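How to clean and freshen a woven basket

Updated 2026-07-19

I have a soft spot for woven baskets. They end up in every room of the house, holding bread rolls one week and odd socks the next, and because they are so useful we tend to forget that they need a wash now and then. I did all of mine last March and was rather ashamed of what came out of them! It's a pleasant little job though, and you can do it in an afternoon with the radio on and let the drying look after itself overnight.

What you'll need

A soft brush (an old toothbrush is fine for the corners)
A bowl holding 800 ml of lukewarm water
A small squirt of washing-up liquid
Two clean cloths
A clear table, ideally a pale one so you can see the dirt

Step 1. Empty it and give it a shake

Take everything out and put it somewhere you won't knock it. Turn the basket upside down over the bin or the back step and tap the bottom with the flat of your hand. Then turn it the right way up and tip it towards the window, so the light gets down into the weave and into the corners, where the crumbs like to hide. 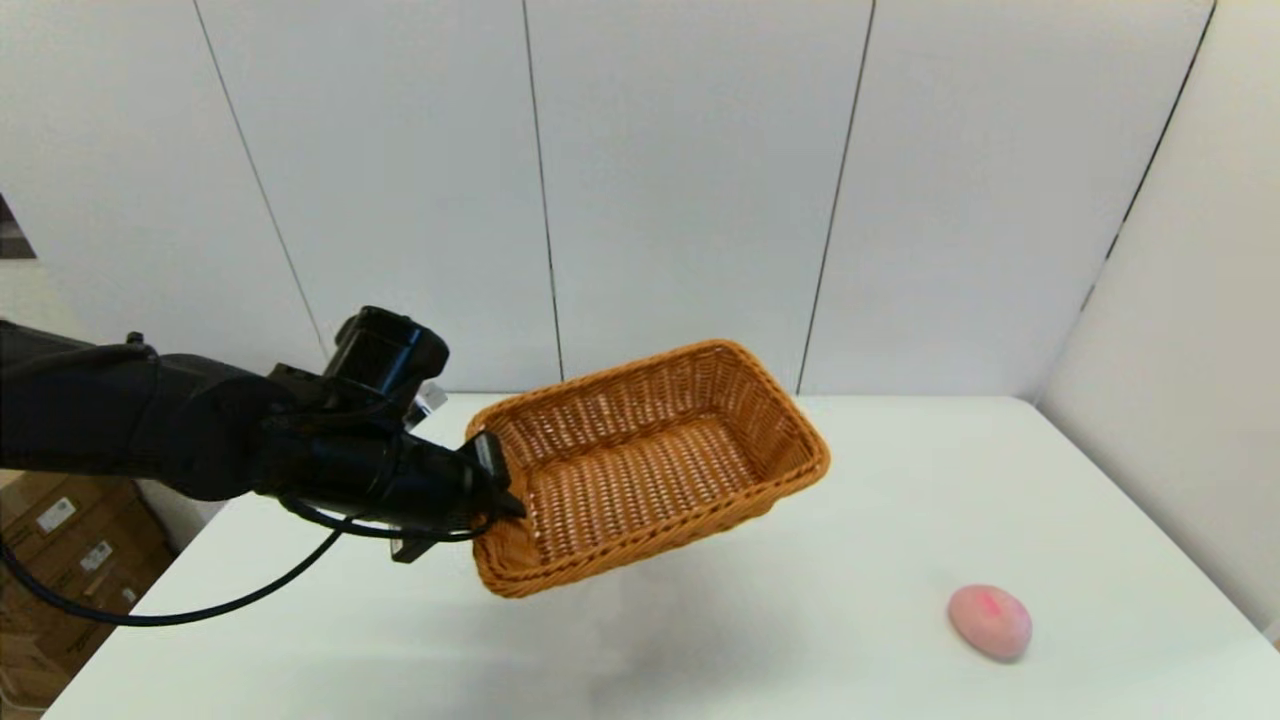

If there's still fluff caught between the strands, go over it with the dry brush before any water comes near it. Wet dust turns to a sort of grey paste, and I have spent far too long picking that out with a cocktail stick. Brush along the strands and go gently under the rim.

Step 2. Wash it lightly

Swish the washing-up liquid into the water, dip a cloth and wring it out very well. Wipe the inside first, then the outside, then the rim, which gets the most handling. Please don't be tempted to dunk the whole thing in the sink (I did this once with a lovely big one from Astholm and it dried the shape of a saddle). Go over it again with the second cloth and plain water.

Step 3. Let it dry

Stand the basket on the table with plenty of space on every side and leave it for 9 hours, or overnight if that's easier. Keep it away from radiators. If one end has gone a bit wonky, press it gently back into shape while the weave is still damp.
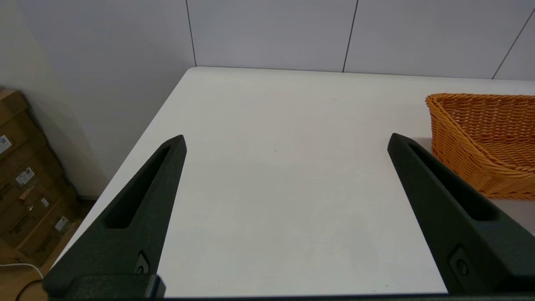 The basket at the far side of the table, apparently with nothing in it.

Step 4. Sort what goes back in

While you wait, have a look at the bits and bobs you took out. Wipe down anything small and soft with a barely damp cloth and set it on the table by itself to air, turning it over once so the underneath has its chance too.
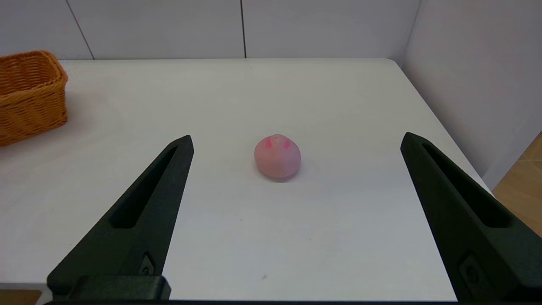
A little pink odd-and-end on the white tabletop.

Only put back what you want to keep in there, heavier things first, and do leave a bit of room at the top. A quick going-over with the dry brush every few weeks will keep it nice until the next proper wash.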